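Food Service Operations: Unit 6 Handout
Costing and Portioning Celebration Cakes
Trernside Institute, Hospitality Programme

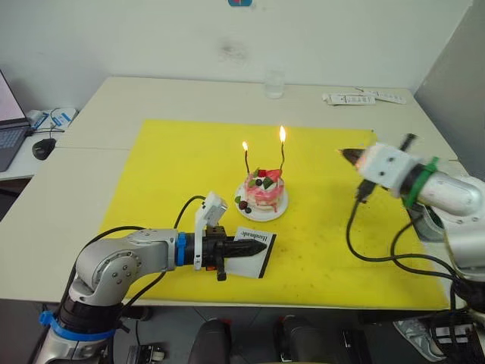
Figure 6.1 Small round cake, frosted in pink and white, with fruit and two lit spiral candles.

6.1 Scope of this unit

This unit concerns the costing of decorated cakes sold whole, and of the same cakes sold by the portion. It assumes that students have completed Unit 4 (Standard Recipes) and are able to calculate the cost of a batter or filling from an invoice. Bread, laminated pastry and plated desserts are dealt with elsewhere in the course and will not be examined here.

Students should bring a calculator and their completed recipe cards to the tutorial. Cards without a stated yield will be returned unmarked.

6.2 Terms

As-purchased cost (AP) is the price paid to the supplier per unit of weight or volume, including delivery where this is charged separately.

Edible portion cost (EP) is the cost of the usable part of an ingredient after trimming, peeling or hulling. It is found by dividing the AP cost by the yield expressed as a decimal.

Food cost percentage is the total ingredient cost divided by the selling price before tax, multiplied by 100.

Consumables are items that leave the kitchen with the product but are not eaten: boards, boxes, candles, ribbon, paper collars. Practice varies as to whether these are treated as food cost or overhead. In this course they are entered on their own line and added before the selling price is calculated.

6.3 Fruit and yield

Fresh fruit is the most variable cost on a decorated cake. Price moves with the season, and the proportion of a punnet fit for the top of a cake is lower than the proportion fit for a filling. A kitchen that buys strawberries solely for decoration will therefore record a poor yield, while one that sends the misshapen fruit to compote or jam will record a better one from the same delivery.

Kiwifruit is peeled and sliced and the ends are discarded. Berries used whole are normally costed at full yield, less any fruit rejected on receipt. In all cases the yield should be measured in the student's own kitchen and entered on the card. Published tables are acceptable for a first estimate only.

Cut fruit releases juice, and on buttercream or whipped cream the colour will travel. Where a cake is to be held overnight, fruit should be applied on the day of collection and the labour entered under finishing.

6.4 Worked example

The Brerkum bakery case, introduced in Unit 4, is continued here. The bakery sells a small fruit-topped cake at $46 before tax. Its target food cost is 25 per cent.

Maximum allowable ingredient cost: 46 × 0.25 = $11.50

The recipe card shows the following:
Sponge: $2.90
Filling and frosting: $3.75
Fruit, at EP cost: $3.47
Total: $10.12

Food cost percentage: 10.12 ÷ 46 × 100 = 22 per cent

The cake is within target by $1.38. Students should note that the margin would not survive a large rise in the price of fruit, and should calculate for themselves the EP fruit cost at which the target is reached. The box, board and candles are excluded from the figures above and appear on the consumables line.

6.5 Labour

Decoration is frequently under-recorded. Finishing time begins when the cooled sponge is brought to the bench and ends when the cake is boxed, and it includes colouring the frosting, preparing piping bags and cleaning down. In the Brerkum case, finishing takes 20 minutes per cake when cakes are made singly. Batch work lowers this figure – though not in proportion, as piping must still be done cake by cake.

6.6 Portioning

A small round cake is cut into wedges with a long, thin blade wiped between cuts. Candles and their holders are removed before cutting, together with any wax. Portion size must be fixed in advance and stated on the menu costing sheet. A cake that is costed for eight and cut into seven has changed its food cost, whatever the recipe card may say.

6.7 Tutorial questions

1. Recalculate the worked example with a target food cost of 20 per cent. State whether the present recipe meets it.
2. Explain why EP cost must be used for kiwifruit.
3. Prepare a consumables line for a cake of your own choice.

6.8 Reading and submission

Adeleke, Costing for Small Kitchens, chapter 3. Inetti, Pastry Yields, introduction and first appendix. Both are held at the short-loan desk.

Written answers are due at the end of July. Enquiries should be directed to the unit coordinator, Kerstin Baumgart, during posted office hours.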